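## 4. Setting the clock, the alarm and the other alarm

You have the Clirkstead clock radio out of its box, the backup battery is in, and the display is blinking 12:00 at you like a neighbor who knows something. Time to make it stop.

The clock won't accept any setting until it has been plugged in long enough for the display to settle. If the digits are still chasing each other around, go put the packaging in the recycling.

### 4.1 Setting the time

1. Hold down **CLOCK** until the hour digits blink. Let go.
2. Press **+** or **−** to change the hour. The small dot at top left means PM. It is a very small dot, and a good share of our support mail is from people who met it at four in the afternoon on their first workday with the new clock.
3. Press **CLOCK** once. The minutes blink.
4. Set the minutes and press **CLOCK** again to finish.

If you press nothing for 7 seconds, the clock assumes you have lost interest and goes back to whatever it thought before. Start again at step 1.

> **Note:** Holding **+** makes the minutes run quickly. They will run past the one you want. Use single presses for the last few, and remember that **−** exists.

### 4.2 Setting the alarms

There are two alarms, A and B. In theory these are for two people who get up at different times. In practice B is for the same person, later.

1. Slide the side switch to **A** or **B**.
2. Hold **ALARM** until the alarm time blinks.
3. Set the hour and minutes as in 4.1. Check the dot.
4. Press **ALARM** to choose buzzer or radio. A bell symbol means buzzer. A note symbol means radio, at whatever volume you last used, so have a think about last night.
5. Slide the side switch back to **RUN**. An alarm left in A or B will not sound, however firmly you meant it.

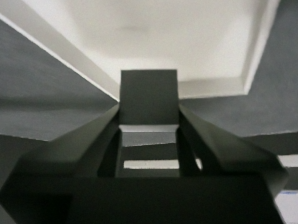 Both alarms can be set for the same minute, in which case A wins and B waits until A has been turned off. Meirion Parry, who wrote the first edition of this guide, thought this was a fault and said so in a footnote. It has since been promoted to a feature.

### 4.3 Snooze

The large bar on top is **SNOOZE**. Each press buys you a short rest, and there is no limit on presses. We tested one unit to 1178 of them before the bar began to squeak.

To turn an alarm off for the day, press **OFF** on the back panel. Yes, the back. Reaching it is meant to take some effort.

> **Caution:** Do not place a glass of water on the snooze bar. It is the right width for a glass and it is the wrong place for one.

### 4.4 If the power goes out

The backup battery keeps the time but not the display, so a dark clock may still be perfectly well informed. Alarms will sound on battery power as a buzzer only, and more quietly than usual. Heavy sleepers should make other arrangements.

If the display reads **Lo** when power returns, replace the battery and repeat 4.1. The alarm times are kept. The radio presets are lost, and section 5 will walk you through finding them again.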